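March, nearly bedtime

Blisters on both hands and I could not be happier! We finally broke ground on the new vegetable bed behind the house on Flembridge, and after 2 hours of digging I had a trench as long as the car and a neck the color of a beet. The clay back there is unbelievable. The shovel just bounces off it. Erick Shirima came over from next door, took one look, and told me to swing at it from the hips and let the weight do the work, and oh, what a difference. Big wet slabs of the stuff came up, with worms in them — fat ones, which has to be a good sign. 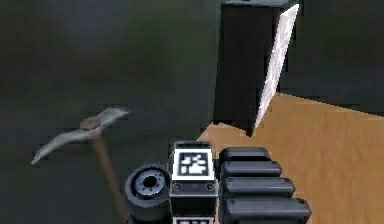
Anyway, the plan is potatoes along the fence, then onions, then a whole row of the Delmont beans I ordered in January and have been staring at on the shelf ever since. The packet says 15 inches between rows. I'm going to cheat a little, I know I am. Erick swears by planting squash at the far end and letting it ramble over the compost, so I may try that too (he gave me 11 seeds in an envelope, saved from his own garden last fall, and I was so pleased I forgot to ask what kind).

Still to do: haul the rocks to the side gate, find the good rake, call Mbwambo about a load of manure. I'd love to get it dug in before the next rain.

My back is killing me. I keep getting up to look out the kitchen window at a strip of dirt in the dark. Soup for supper, the last of the lentil, and I ate it standing up with mud on my knees.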